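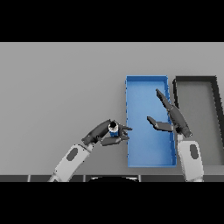

*Sorting practice in simulation: two arms, a blue tray and a dark one.*

**Call for participants: can a machine tidy up yet?**

Sometimes! We at Hanness want to get from sometimes to most days, and we'd love your help. We're looking for 12 people who sort, stack and put things away for a living or at home (shop staff, parents, warehouse pickers, all welcome).

You'll watch simulated runs, tell us where you'd have done it differently, and then try steering the arms yourself. It's great fun, and no technical background is needed. Sessions run two hours at our Nurnel site, and we pay $100 for each one.

Write to Leonilde Frade by 4 December 2020 and tell her which chore you'd hand over first.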